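# Le lit de la chambre du fond

Patricio Riquelme avait loué la chambre du fond chez madame Drulier un jeudi du mois de mai, parce que le train de Parnville ne partait que le lendemain matin. La cuisine était fermée. On refaisait le sol, et madame Drulier avait mis tout ce qui se mange à l'étage.

– Vous dormirez dans l'autre lit, dit-elle. Celui-ci est pris par le marché.

Il n'y avait pas d'autre lit dans la chambre. L'autre lit se trouvait dans le couloir, derrière un rideau, et il était plus court que Patricio. Il posa sa valise et regarda le marché. Sur le couvre-lit à fleurs pâles, madame Drulier avait étendu un plastique rose, tout froissé, qui brillait sous la lumière et faisait du bruit dès qu'on s'asseyait trop près.
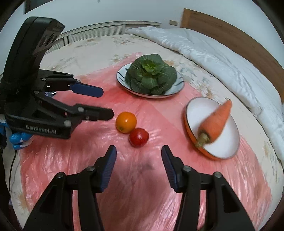 Elle lui demanda s'il savait cuisiner. Il répondit que oui, un peu, que chez les Acuña, où il avait travaillé trois hivers, il épluchait les légumes et que parfois on le laissait saler. Elle sembla contente de cette réponse – elle aimait les gens qui ne promettent pas beaucoup.

– Alors vous allez m'aider à ranger, dit-elle. Mon frère Tomadon vient ce soir. S'il voit une orange à côté d'une carotte, il parle de notre mère pendant deux heures.

Patricio ne comprit pas le rapport entre la mère et la carotte, mais il était poli et il retira ses chaussures. Dans sa langue, on disait qu'un fruit posé sur un lit apportait une visite. Il voulut le raconter à madame Drulier et il chercha le mot pour « visite », puis il se rappela que la visite, ce soir, c'était déjà lui.

Ils travaillèrent lentement. Elle avait des règles qu'elle inventait, je crois, à mesure. Les légumes allaient sur les assiettes, chacun la sienne, et il ne fallait pas les changer de place. Les fruits étaient plus libres. Une orange pouvait attendre sur le plastique, à condition de ne pas rouler vers l'oreiller.

– Et le bac vert ?

– Le bac vert, c'est pour ce qui descend demain.

Il prit une orange et la garda un moment sans savoir où la mettre. Elle sentait comme la cour des Acuña en janvier, quand on ouvrait les caisses et que le patron notait les numéros sur un carnet. Il se souvenait encore d'une caisse, la 3027, que personne n'était venu chercher. Ils l'avaient mangée à la fin, lui et les autres, assis contre le mur, avec un peu de honte.

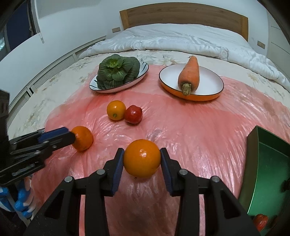 – Celle-là, vous pouvez la manger, dit madame Drulier.

– Elle n'est pas pour votre frère ?

– Mon frère n'aime que le chou.

Il s'assit donc au bord du lit, le plastique fit son bruit, et il commença à éplucher. En bas on entendit la porte, puis une voix d'homme qui demandait pourquoi il n'y avait plus de cuisine. Madame Drulier arrangea ses cheveux. Elle regarda une dernière fois les assiettes, le chou chinois dans l'une, la carotte dans l'autre.

– Cachez les épluchures, dit-elle tout bas.

Patricio les mit dans sa poche et se leva pour saluer.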